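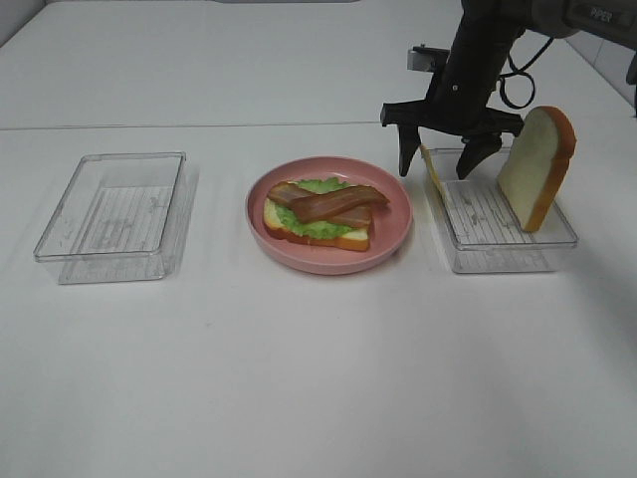 Pink plate and clear plastic containers on a white tabletop.

Reusable Tableware Trial: Progress Report to the Patwary Fund
3 min read

Period covered: up to 31/05/2020
Prepared by Bence Kocsis, Susbridge lunch program

You asked for a plain account of how the grant is being spent and whether the trial is likely to meet its targets. The spending is on track. I have doubts about the targets, and I would sooner put them in writing now than in the final report.

What we said we would do

The application promised that 190 households on the Susbridge meal route would switch from throwaway trays to plates and lidded boxes that we collect, wash and send out again. It also promised that waste from the route would drop by half within a year. I did not write that second figure and have not found anyone who can tell me where it came from.

Where we are

So far 73 households have signed up. We bought 3,000 pieces through Trornska, which is far more than we need at this stage. The price break looked good on paper, but we are now paying to store most of the order. I have asked whether unopened cartons can be returned and am waiting for an answer.

Returns are patchy. Some homes hand back everything at the next drop. Others keep the boxes, and I can't blame them, as they are decent boxes. Our drivers were told to leave a reminder slip. I see no sign in the return sheets that the slips make any difference, and I would like to stop printing them.

Washing

The kitchen at Wirkasura agreed to take our loads in the slow part of the afternoon. This works on light days. On heavy days our crates wait until their own dishes are done, and twice we had to fall back on throwaway trays for the next morning's route. Those two days do not appear in the waste totals we sent you earlier. They should have, and a corrected sheet is attached.

I am also not convinced by the water and power figures. They assume full loads every time. We have never run a full load.

Money

We have spent the equipment line and very little of the outreach line. Door visits stopped in the spring and phone calls have brought in 13 new homes. I don't expect calls alone to get us to the number in the application.

What I am asking for

Please let us move part of the outreach money to a second washing slot. Please also agree to drop the "half the waste" target until we have a fair count from before the trial to set it against. Without one, any percentage we give you will be a guess.

The next sheet of returns will reach you at the end of June.

Related items
Storage costs: note to the Patwary Fund
Wirkasura kitchen agreement, revised
Meal route map and drop times
How we weigh waste on the Susbridge route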